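Garen sells its handheld gripper pair as a "teach by doing" kit. You squeeze the handles, you fold your laundry, and the recordings are supposed to end up as a robot that folds your laundry. I've read the brochure twice and I still can't find a folded shirt in it that a robot did by itself.

So when Thodoris Tsoukalas got me an afternoon with a pair, on 26th June, I said yes mostly to complain in an informed way. The Kulkarni people had theirs in February and loved it. They also love everything.

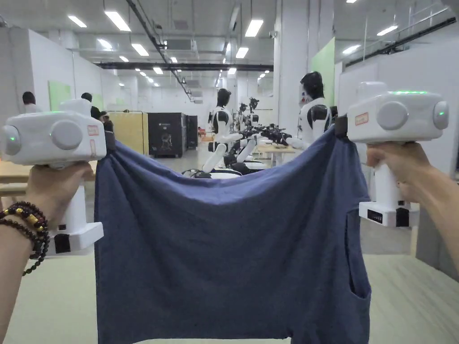 One shirt, two grippers, green lights on both.

First gripe: the jaws. They pinch well enough at a corner, but cloth doesn't only have corners. With fingers I slide along a hem without thinking about it. With these I let go, look, aim and pinch again, and half the time I had picked up two layers when I wanted one. The sales rep calls this "a short learning curve." I did nine shirts and was still swearing at the last.

The sleeves are worse.
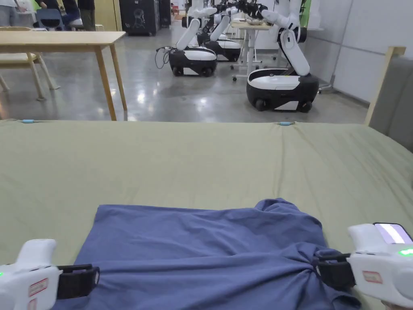
Then there's the price, which Garen will only give you on a call. The starter plan includes 100 hours of processing, and after that you pay by the hour, and failed takes count. I asked who decides what a failed take is. I'm still waiting for that email. Baster at least puts its rates on a page where you can read them, even if their handles feel like a hair dryer from a yard sale.

Credit where it's due, the grips are comfortable and my wrists didn't ache until well into the second hour. Setup took seven minutes with the manual open. I'd expected to lose the whole afternoon to it.

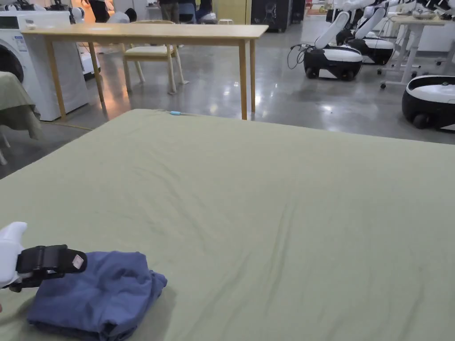

Left gripper on the folded pile. My mother would send it back.

Would I buy the kit? No. I might rent it for four weeks if they'd quote me a flat fee and let me see a robot do a shirt it hasn't met before. Butetti has promised me a look at their version next, and I have the same question for them.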